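Open day at Moneck: collecting gripper data by hand

Posted 5/9/21

Moneck opened its Imbridge workshop to visitors for one afternoon this spring. We spoke to the engineer who runs the demonstration program, who asked to be quoted by job title only.

The company trains manipulation policies from human demonstrations. Operators do not steer an arm. They hold a pair of grippers and do the task themselves, and the recorded motion is converted afterward. "The arm is the slow part," the engineer said. "If I tie every recording to an arm, I get a fraction of the hours."

The data set shown at the open day holds 1,745 recordings, of which 1,164 passed review. The engineer put most of the losses down to tracking. "A marker turns away from the camera, the pose estimate jumps, and the segment is no good. We could interpolate. We tried it on short gaps and the policy learned the interpolation."

Five tasks are in the current set. Lidded containers account for 406 of the accepted recordings, more than any other task. "A hinge constrains the path. You can't pull a lid straight up, and the two hands have to agree on where the box is. Cloth is harder to model, but a lid shows you a calibration error faster."

Visitors could try the grippers at a standing table. The engineer advised them to keep the marker cubes facing up and to move at half their normal speed.

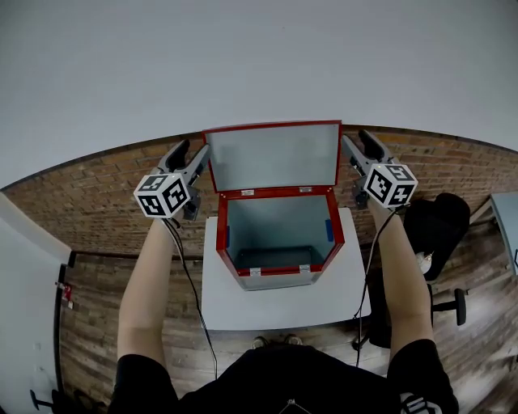 Itano, who had a turn before the interview, objected that half speed teaches the robot to be slow. The engineer accepted the point in part. "Playback can be scaled. Contact can't, or not by much. If you close on an edge slowly, the force profile belongs to that speed."

The next step is a wrist-mounted camera, with a first trial planned for November. "Then we find out how much of the rejected third was the markers and how much was us."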